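I've been meaning to write about the play kitchen corner since November, when we finally got the white table up the stairs at our place in Onddale. It took 2 tries and a bruised shin, but oh, I love it now. Everything on it shows up so nicely, even the tiniest strawberry!

The food collection got out of hand pretty fast. I started with one set from the Naso flea market (18 dollars, and I did haggle) and then people heard I was looking and bags of the stuff started arriving. Fruit, mostly. I like a mix of plates and bowls in soft colors, with one really loud thing like a red bottle to keep it cheerful.

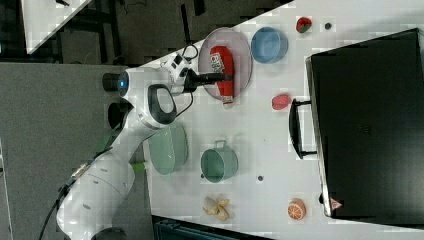
My only real rule is that nothing gets stacked until the end. Stacking looks tidy for a minute, and then you want the bottom plate and the whole lot goes sliding. So the plates get spread out first, then the pot finds a home, and the fruit goes wherever there's room. I can lose 30 minutes to this on a Tuesday with a cup of coffee going cold next to me (no regrets).

The oval basket is my favorite, in that light green my grandma's whole kitchen used to be. I'd happily rinse real berries in it. I did look at a fancy wire one at Vitudlow, but the little holes won me over, and it was a whole lot cheaper too.

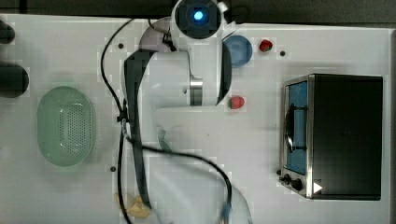 Next on my list is storage. I want shallow drawers, the kind where you can see everything at once, and I've measured the wall twice already. The ones I like at Usuga come to 200 dollars, so for now it's shoeboxes with masking tape labels, and the peach still ends up in with the saucepans.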